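Zweiarm-Roboter Narno: ausprobiert beim Tag der offenen Tür

Am Sonntag, 21. April 2019, war ich bei Kılıçarslan zur Vorführung – und ja, ich habe mich an den bunten Würfeln festgeguckt! Zwei Arme, drei Würfel, ein Holztisch, mehr braucht es nicht.

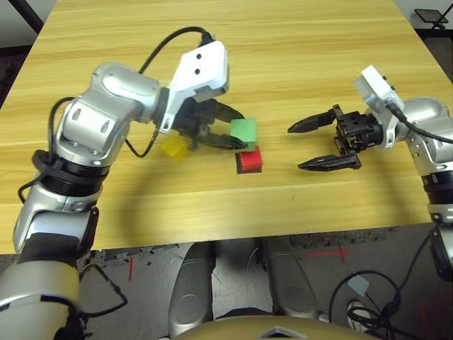
Greifer und Kameras

Jeder Arm hat einen schwarzen Greifer mit zwei Fingern, der sich richtig weit öffnen lässt. Zübeyde Taşdemir hat mir alles erklärt, auch das mit den Kabeln (die kommen in der nächsten Version angeblich nach innen, ich bin gespannt). Am liebsten mochte ich die Stapelaufgabe.
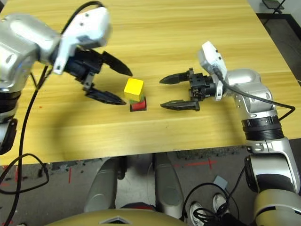

Gelb auf Rot, beide Greifer offen.

Was mir gefällt: Man kommt nah ran und sieht an den Fingern, wie viel sie schon gearbeitet haben. Auch der grüne Würfel hat seine Kratzer und Macken.
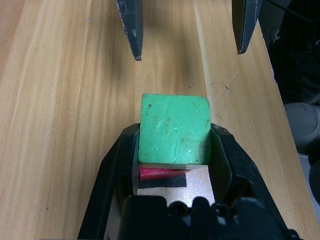

Miete und Termine

Den Narno gibt es tageweise für 600 Euro, Einweisung inklusive. Der nächste Vorführtag ist im November, mit 17 Plätzen – ich bin wieder dabei!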